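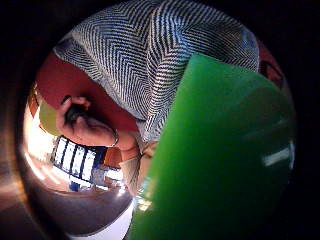 Herringbone cloth in black and white, with a flat green surface in front

Paying Attention: An Introduction to Contemplative Practice
Notes for Week 4, Attention and the Wandering Mind
Arnska Evening School, Room 314

Hello again! These are the notes I promised, tidied up a little from what I scribbled before class. If you missed the session, they should get you through the reading, though you'll have to imagine the long argument we had over whether daydreaming counts as thinking (I say yes, half the room says no, and we'll pick it up again next time).

Where we left off

Last week we looked at the difference between concentration and what the older writers call recollection. Concentration is the narrow one. You pick a thing and you stay with it. Recollection is wider and a bit slower, more like gathering up all the bits of yourself that have drifted off during the day. Plenty of traditions teach both, and they don't agree on which should come first. Many Buddhist teachers start people on the breath. Some of the Christian monastic writers start with a short phrase, said over and over until it sort of says itself. I started with the phrase, years ago, and got nowhere with it for months, so please don't take my order as gospel.

What the reading says

The chapter for this week is in the Gonik reader, beginning on page 165. It's dense, so read it twice if you can. The main claim is that a wandering mind is the ordinary state of things and that the practice consists of the coming back. I love this chapter, I really do, but I think the author goes too easy on one point. There's wandering you notice after a second or two, and there's wandering where you surface ten minutes later having planned an entire dinner, and I don't believe those are the same event. Mark the passages where you think the chapter slides from one to the other.

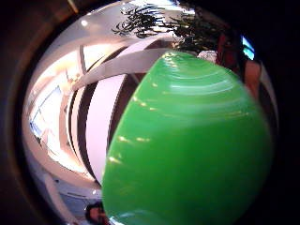
Gazing practice is the oldest kind we'll try in this course, and it sounds too simple to be worth an evening. You set something in front of you and look at it with soft eyes, without staring it down. Candles are the traditional choice, but I'd go for something plain with a bit of shine to it. A big glossy green ball does very nicely: you begin with "green, round," and then you start to see the pale curved bands of light stacked up across the top of it, and the little row of bright dots down one side, and by then you've been looking for a while without any strain. When you catch yourself naming things, let the name go by and carry on looking. If your eyes water, close them! Then open them again and go on from wherever you are.

How long should you sit? I get asked this every term. The Posero retreat house, where I did my first long course one July, had us sit for 70 minutes at a stretch, and I spent most of the first week composing letters of complaint in my head. I wouldn't ask that of a beginner. Five minutes a day is plenty for now, and if five feels like too much, do three and stop while you still want to go on.

The three common troubles

Sleepiness. Sit up a bit straighter, open your eyes, try an earlier hour. Sometimes you're simply tired and the right answer is bed.

Restlessness. The body wants to get up and check on something. Notice where you feel it (for me it's the shins, of all places) and give it a minute before you decide.

Boredom. This one is worth staying with. Several of the writers we'll read in the second half treat boredom as a sort of doorway,

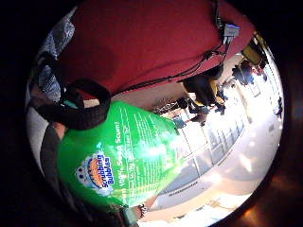
and the desert monks had a whole vocabulary for it. Their word was acedia, the noonday demon, the feeling that the sun has stopped moving and that any other life would be better than the one you're in. We'll spend most of Week 6 on it, so hang on to your notes.

Before next time

Read the Gonik chapter, plus the short handout on walking practice. Do the gazing exercise on at least four days and write 400 words on what happened. Plain description, please, no theories yet! I'd much sooner read "my foot went to sleep and I got cross" than a page on the nature of the self.

Anyone who wants extra reading can try the Woo anthology in the school library. The introduction is heavy going, so skip straight to the letters in the middle section. Bring a cushion if the chairs bothered you.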